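Gripper Pad Comparison, Household Packing Subset

README and data card
Maintained by the Sterkmont manipulation group

Summary

This subset contains recordings of everyday items being handled over and inside an open box on a bed, using hand-held two-finger grippers. It was collected to compare two finger pad designs under ordinary domestic conditions. The release holds 258 episodes selected from 300 recorded ones. It is intended for groups working on grasp detection, pad selection and imitation learning with soft or irregular goods.

The subset should be read together with the general Sterkmont collection guide, which covers file naming, time synchronization and calibration for all subsets. Only the points that differ from the guide are set out in this document.

Background

Earlier comparisons at Sterkmont were carried out on a laboratory bench with rigid blocks and a fixed arm. Results from the bench did not carry over well to soft goods. Plush and folded fabric deform between the fingers, and a pad that performs well on a block may lose its hold when the material shifts. The group therefore decided to repeat the comparison in a furnished room, with operators carrying the grippers by hand.

The protocol was drafted by Nikola Wasilewska and revised after a pilot in December. Hubert Szewczyk was responsible for the calibration of the cameras and for the review of the recorded episodes.

Pads under comparison

Two pad sets were tested. They are referred to in the metadata by the names of the workshops that cut them.

Nudent: the softer of the two. It follows the surface of the item and needs less closing force, but it wears faster at the tip.

Czerwiński: firmer, with better resistance to wear. It requires more careful alignment before closing.

The pad set in use is recorded once per episode in the field pad_set. Pads were not exchanged within an episode. Users should not try to infer the pad set from color, as both workshops supplied pads in more than one shade during the collection period.

Recording setup

Each gripper carries a wide-angle camera that moves with the tool. The circular image border is kept in the released files. Operators were free to approach the box from any side, and the horizon is often strongly tilted. No attempt has been made to level the images.

Episodes may include one or two grippers. Where two are used, each stream is stored separately and the second device may enter the view of the first. The field n_devices gives the number of devices for the episode.

The wide field of view brings in a good deal of the room, including bedding, clothing and furniture. This material was left in place for the collection. Models trained only on cleared surfaces tend to propose grasps on folds of fabric, and the group considers it useful to have such surroundings represented.
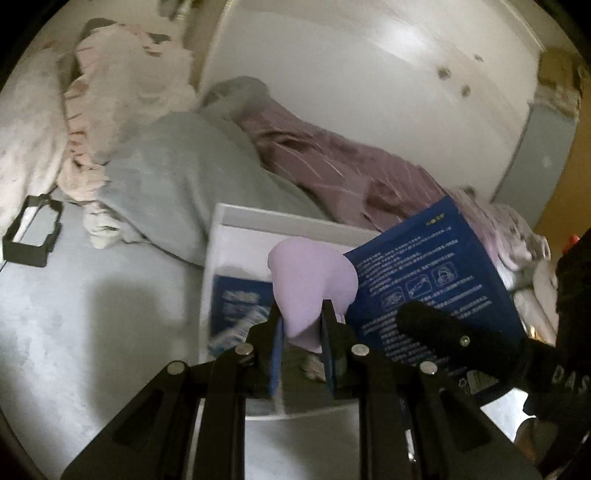 Fingers closed on a soft lavender item (first view) and open over the contents of the box (second view).

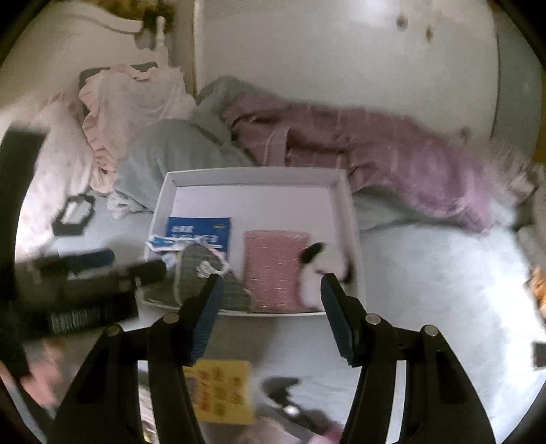

Episode structure

Every episode is divided into four phases, labeled by hand:

approach – the fingers are open and moving toward the item
close – from the first visible contact until the fingers stop closing
hold – the item is held between the pads
release – from the first opening movement until the fingers are clear of the item

An episode may contain more than one pass through these phases. Failed attempts are kept and are marked in the field outcome. Where an item leaves the pads during the hold phase, the phase ends at the frame in which contact is lost, and the outcome is set to dropped.

A single still frame is often insufficient to assign a phase. Annotators worked from the moving sequence in all cases, and users who sample individual frames should carry over the phase label from the episode file.

Item classes

Items are assigned to one of the following classes:

plush – stuffed toys and similar soft bodies
fabric – garments, pouches and other textile goods
flat – cards, booklets and thin packages
packet – small flexible packaging
rigid – items that keep their shape when gripped
other – anything that annotators could not place with confidence

The class describes how an item behaves between the fingers and has no bearing on its intended use. Packaging text in the images has not been transcribed.

Selection and exclusions

Of the recorded episodes, those with missing gripper width data were removed first. Episodes in which the two streams could not be synchronized were removed next. Faces of operators or other persons were grounds for exclusion. Hands and sleeves were not, and they appear in parts of the release.

Motion blur was not a criterion for exclusion. It is common on the second device when it moves close to the camera of the first, and small print is rarely legible.

Suggested split

The recommended split uses 200 episodes for training and leaves the remainder for evaluation. It was made by session, so that the same arrangement of items does not occur on both sides. A random split by frame will give misleading scores and should not be used for published comparisons.

Baseline

The baseline is a grasp-state classifier built on the Zender toolkit, with configuration files in the folder baseline. It takes one camera stream and predicts the phase. Most of its errors fall between close and hold on plush items, where the material continues to give way after the fingers have slowed. Flat items lying against the base of a box are the second main source of error – the fingers hide much of the contact area.

Known limitations

All sessions used the same general finger geometry. Conclusions about the pads may not apply to parallel-jaw grippers with a different linkage.

Closing force was not measured directly. The field width_mm gives the distance between the fingers and can serve only as an indirect indication.

Lighting was not controlled. Glossy furniture and light-colored box interiors may be overexposed.

Operators differed in experience. An anonymous operator code is included so that this can be taken into account.

Corrections

Errors in phase labels should be reported to Hubert Szewczyk with the episode number and the affected time range. Questions on the protocol or on access to the excluded episodes should be addressed to Nikola Wasilewska. Reports are reviewed every Wednesday, and accepted corrections are listed in the file CHANGES.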